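Blog > Home and kitchen > Small repairs

Oiling the old table

Posted 2026-01-30 by Hafiz Govindasamy
Print this page | E-mail this to a friend

We bought the dining table second-hand from a couple in Enport who were moving somewhere smaller. It cost 725 and we had to hire a van. The top had been varnished at some point and the varnish had gone cloudy at one end, where I think they kept a kettle.

I put the job off until January, when I had a few days at home.

Getting the varnish off

I tried a scraper first. It worked well in the middle of the boards and badly near the edges, where the top dips a little. After an hour I gave up and borrowed my brother-in-law's sander. Medium paper, then fine, always along the grain. I went across the grain once by mistake and the marks took longer to get out than the varnish had.

Dust gets everywhere. I had taped a sheet over the doorway and still found it on the books in the next room. Next time I would carry the top outside, but it was raining all week and it takes two people to lift.

Choosing a finish

My wife wanted wax and I wanted oil. Wax is nicer to touch on the first day, but we eat at this table and the children do their homework on it, and a waxed top marks if you put a hot cup down. We went with a hard oil from Tjoa, the paint shop on the Weltberg road. The man there told me to use less than I thought I needed. I used too much anyway, and the first coat stayed tacky in patches. I rubbed those back with a cloth and some white spirit.

The second coat went on very thin and I left it 24 hours. Lay the oily rags out flat outdoors to dry before you throw them away, as they can catch fire if they are left in a heap.

Pale boards suit strong colours. I would not have put plain blue on dark wood, but on a light top it looks clean.
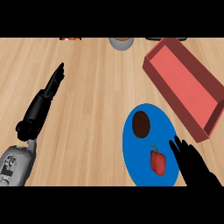
Looking after it

I wipe it with a damp cloth and dry it straight after. No spray polish. The tin says to oil it again once a year, so I have written that on the lid. The chairs are next, and they have turned legs, so I am in no hurry.

We use cookies to remember your settings. Accept | Read more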